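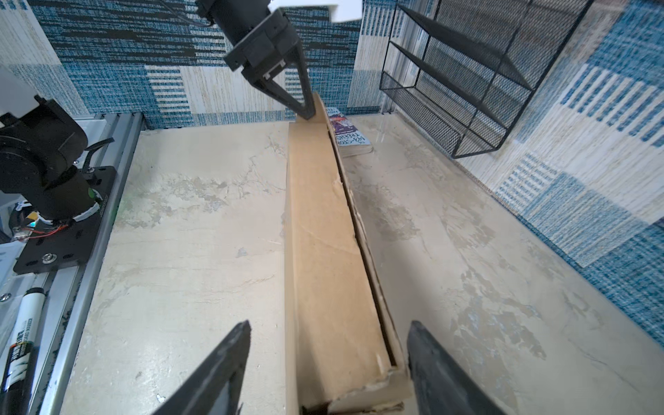 Betreff: Re: Teleoperation oder Handführung? Kartonaufgabe
Datum: 21. September 2019

Hallo Liste,

ich antworte mal zwischen den Zeilen, sonst verliere ich den Faden.

> Wir haben jetzt 300 Demonstrationen per Fernsteuerung
> beisammen, alle zweiarmig, alle mit dem länglichen
> Karton. Die Leute von Fendano meinen, das reicht für
> ein erstes Training dicke.

Reicht wofür? Die Zahl sagt mir wenig. Wenn dieselbe Person an derselben Steuerung dreihundertmal denselben flachen Wellpappkarton anfasst, dann habt ihr einen sehr gut dokumentierten Karton. Bei uns im Projekt Plalen hatten wir im Juli 303 Durchläufe, und das Modell kam trotzdem ins Schlingern, sobald die Schachtel etwas verdreht auf dem Tisch lag. Wir hatten sie beim Aufnehmen eben immer schön gerade hingelegt, weil man das als ordentlicher Mensch so macht.

Auf dem Handgelenkbild liegt der Karton wenigstens schräg, das ist schon mal was. Der Rand ist aber deutlich abgestoßen und vorne fransen die Kanten aus. Ist das bei allen Aufnahmen derselbe? Pappe wird mit der Zeit weich. Ein Griff, der beim ersten Karton saß, drückt beim ausgeleierten die Seitenwand ein, und dann lernt das Netz zwei verschiedene Materialien unter einem Namen. Ich würde die Aufnahmen nach Kartonzustand sortieren, bevor überhaupt jemand auf "Train" klickt.

> Das Vorführen per Hand, also Arm anfassen und führen,
> haben wir verworfen. Bei zwei Armen kommt man sich
> selbst in die Quere, und die Hände sind dauernd in
> den Kamerabildern.

Das mit den Kamerabildern sehe ich ein. Beim Rest bin ich skeptisch. Mit der Hand spürt man wenigstens, wann die Pappe nachgibt. An der Fernsteuerung ohne Kraftrückmeldung rät man, und zwar mit dem Auge. Eure Bedienperson hat den einen Greifer vorne links und rechts vom Karton und den anderen ganz hinten am Ende. Wie fest der hintere aufliegt, kann ich aus dem Bild nicht ablesen, und ich behaupte, die Person am Steuer konnte es auch nicht. Genau diese Unsicherheit steckt dann als Zögern in den Trajektorien. Schaut euch mal die Geschwindigkeiten kurz vor dem Kontakt an. Bei uns waren da Pausen drin, die das Modell brav mitgelernt hat. Es blieb dann stehen und wartete, worauf auch immer.

> Die Umgebung ist bewusst nicht steril. Tischplatte
> gemustert, Wand gemustert, dazu ein paar
> Alltagsgegenstände.

Gut gemeint. Aber eine gefleckte Platte und eine Wand mit Flickenmuster in Türkis, Dunkelblau, Weiß und Sand sind nur dann Abwechslung, wenn sie auch mal wechseln. Sonst ist das einfach ein bunter steriler Raum. Rechts neben dem hinteren Kartonende liegt ein Treehouse-Taschenbuch. Liegt das dort in jeder Aufnahme? Falls ja, wäre ich nicht überrascht, wenn sich das Netz lieber an dem großen weißen Schriftzug orientiert als an der hellbraunen Pappe. Gleiches gilt für das Drahtregal an der rechten Wand. Probiert es aus: Buch weg, Karton gleich, und dann laufen lassen.

> Saveo würde uns für die nächste Runde 2 Bedienplätze
> stellen, damit könnten wir nochmal 300 machen.

Bevor ihr das Angebot annehmt, würde ich von den vorhandenen Daten die Hälfte zurückhalten und prüfen, ob die andere Hälfte genauso gut abschneidet. Wenn ja, bringt euch mehr vom Gleichen vermutlich nichts – dann lieber wenige Aufnahmen mit anderem Karton und anderer Bedienperson. Hosoda hat nach meiner Erinnerung auch erst massenhaft gesammelt und danach gemerkt, dass niemand notiert hatte, wer an welchem Tag gesteuert hat.

Und noch eine Frage, die ich in der ursprünglichen Mail nicht beantwortet finde: Was passiert mit den missglückten Versuchen? Gelöscht oder aufgehoben? Bei uns waren die am Ende nützlicher als gedacht, vor allem die, bei denen jemand nachgegriffen hat.

Die Auswertung der Kontaktphasen hätte ich gern gesehen, falls ihr sie habt. Rohdaten genügen, das Skript zum Plotten habe ich noch.

Gruß aus der Plalen-Ecke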